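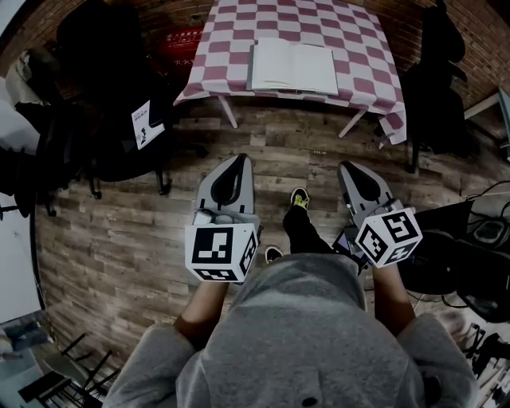

Meter, Issue 15, page 3

Checked Cloths and Writing Tables: Your Questions

March
By the Stekix home desk

We get a lot of mail about small tables, mostly from people who want one table to do for both eating and writing. These are the questions that came in most often over the winter.

Can I write on a table with a cloth on it?

Yes, if the cloth is thin and lies flat. A notebook has its own backing and will sit fine on a pink-and-white check or any other cotton cloth. Single sheets are harder. The pen pushes through into the weave and the line comes out bumpy. Put a few sheets or a piece of card underneath.

My notebook won't stay open. What should I do?

Open it at the middle first and press along the spine with your palm. Then do the same a few pages at a time toward each cover. Sewn notebooks usually give in after this. Glued ones may crack, so go easy.

How far should the corners hang down?

For a table people sit at, we like a drop of 8 to 10 inches along the sides. The corners of a square cloth will always hang lower than that. If they brush your knees, either turn the cloth so the long points fall where no chair goes, or hem it shorter. A cloth that reaches the floor catches on shoes.

The cloth slides when I lean on it.

Use a thin rubber underlay cut slightly smaller than the tabletop. The Rirby liner is the one we sell at the Lashari Street store. It can be trimmed with kitchen scissors. Clips also work, but they get in the way of your forearms on the side where you write.

Will a pink check fade?

It will if the table stands in direct sun. Wash it cool, inside out, and dry it in the shade. The white squares go gray before the pink ones go pale, in our experience, and a soak with oxygen bleach brings them back. Don't use chlorine bleach on the colored squares.

How do I get ink out?

Blot it right away with a paper towel and don't rub. Dab rubbing alcohol on ballpoint ink from the back of the cloth, with a clean rag under it. Fountain pen ink often comes out with cold water and dish soap. Some won't come out at all. Test the alcohol on a corner.

Does a checked cloth look too busy against brick?

We don't think so. Reddish-brown brick and a pink check are close enough in color to sit together. Light table legs help too. If there is already something bright on the wall, such as a red sign, leave the rest of the wall alone.

What should go on a floor with wood-look planks?

Felt pads under the table legs. Check them every few months, as grit gets stuck in the felt and scratches worse than a bare leg would. When you move the table, lift it. We don't recommend a rug under a small writing table unless the floor is cold, and then it needs to be big enough that the chair stays on it when you push back.

Can I run the table lengthwise along the wall?

You can, and it saves floor space. Leave a gap of an inch or so behind it for the cloth to hang, or the back edge will bunch up.

Do you sell the cloths by the yard?

Yes. The checked cotton is item 623 and comes in pink, blue and green. It's cut to order, up to 80 inches in one piece. Cut lengths can't be returned. Ready-hemmed cloths can be returned unwashed.

When can I bring in a table to be measured?

Thursday afternoons at Lashari Street. You don't have to bring the table. The length, width and height on a piece of paper will do.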